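Girna (board game)

Girna is a tile-placement and trading board game for two to five players, published by Bodholm. Players take the parts of rival millers on a single river and compete to buy grain, grind it and sell the flour before winter closes the water. A digital adaptation was developed by Lysenko and released for personal computers and tablets.

Contents
1 Components
2 Gameplay
3 Scoring and end of the game
4 Expansion
5 Digital adaptation
6 Reception
7 Notes

Components

The base game contains 75 river tiles, a deck of 50 contract cards, a market board, five player boards, wooden grain and flour markers in two sizes, and a cloth bag. Coins are punched from card. The first printing had a paper market sheet, which was replaced by a folding board in the second printing. The rules are otherwise the same in both, apart from a correction to the example of a tied auction on the inside back page.

Gameplay

The game is played over a variable number of rounds, each divided into a river phase, a market phase and a milling phase.

In the river phase, players draw one tile from the bag and add it to the river. A tile must touch at least one tile already placed, and the water on both must connect. Tiles show fields, roads, weirs or villages. A player who completes a weir may place a mill there. Mills belong to the player who placed them, but any player may use one by paying its owner a coin for each sack ground.

In the market phase, grain is sold by auction. The start player names a lot and bidding goes clockwise until all but one player have passed. Prices on the market board rise by one step after each lot is sold and fall by one step when a lot gets no bid. Players may hold back coins behind a screen but must say how many sacks they own if asked.

In the milling phase, players turn grain into flour and deliver it to villages. Each delivery fills a space on a contract card. A mill with no water tile directly upstream works at half speed – it grinds one sack where a full mill grinds two. Blocking a rival's water is legal and is a common tactic in games with four or five players.

Scoring and end of the game

Ice tiles are mixed into the lower half of the bag during setup. When the fifth ice tile is drawn, the month marker moves to December and the current round is the last. Players then score for finished contracts, mills in working order and leftover coins. Unfinished contracts count against their holder. Ties are broken in favor of the player with fewer mills, then by the most flour in store.

Expansion

One expansion, Girna: Eston, has been published. It adds the town of Eston at the mouth of the river, a set of harbor tiles and a barge for each player. Barges let players move flour past blocked stretches of water, which weakens the blocking tactic of the base game. The expansion also includes a solo mode in which the player bids against a small deck of cards. It cannot be played without the base game.

Digital adaptation

The digital version by Lysenko follows the second printing of the rules. It supports play against computer opponents at three levels, pass-and-play on one device, and online matches in real time or by turns. Auctions in turn-based matches are handled by sealed bids, as open bidding was found to take too long. This is the only rule that differs from the printed game, and it can be turned off in private matches.

The Eston expansion was added later as a paid download. Its solo mode is included, along with a series of set puzzles that do not appear in the box. An update dated 2024-01-26 added a larger text setting, an undo button for tile placement and a log of past auctions.

Reception

Reviews of the printed game were mostly favorable. Writers praised the link between the shape of the river and the price of grain, and several found the two-player game less interesting, with auctions that tended to end after one bid. The thin card of the player boards was a frequent complaint. Reviews of the digital version noted its clear tutorial but were divided on sealed bidding – some felt it removed the bluffing that made the market phase tense.

Notes

The title is the name of the river in the game. The spelling on the box spine of the first printing is in capital letters only. 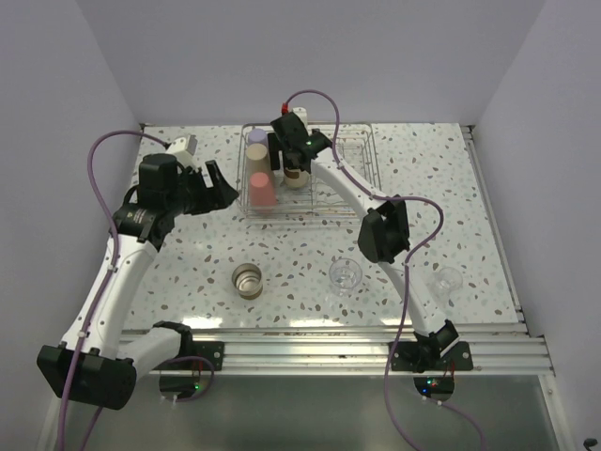
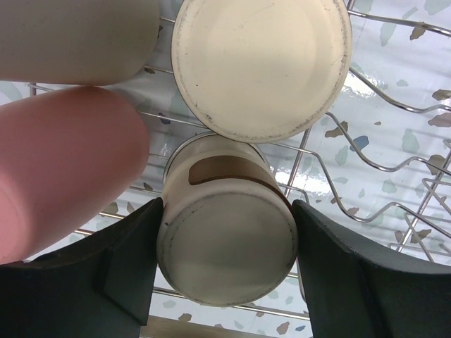 Cups on a wire rack, two views.

Page 701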